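Stadevico open day, Estville: anyone else go?

rail_and_post
2018-05-07
Went with my brother. The two-arm block sorting cell was the busiest stop. King-fai Chou ran it and took questions for 20 minutes. I got one picture between groups.

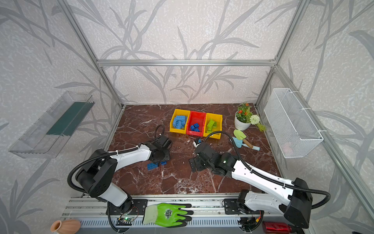

Two-arm cell at the Estville open day, blue block under the left gripper.

The bins at the back are for sorting by color. I liked that they let you stand close and ask whatever you wanted.

mkoval_3
Was there in the morning. Good talk, but I don't see the point of two arms for toy blocks. One arm could do that job.

rail_and_post
Chou said the blocks are practice and the two arms are for handing parts across.

mkoval_3
Then show a handoff. I stayed for 10 blocks and didn't see one.

tinsnips
We saw three in the afternoon group. Jolanta Baran was running it by then. She was slower but explained more.

dell_orchard
Is that a camera on top of the right gripper?

rail_and_post
Yes, on the wrist.

mkoval_3
OK, fair enough on the handoffs. I still think the Otunberg demo last September was better organized.

tinsnips
Disagree, you couldn't hear a word at that one. Next Stadevico day is in the fall, sign up at the front desk.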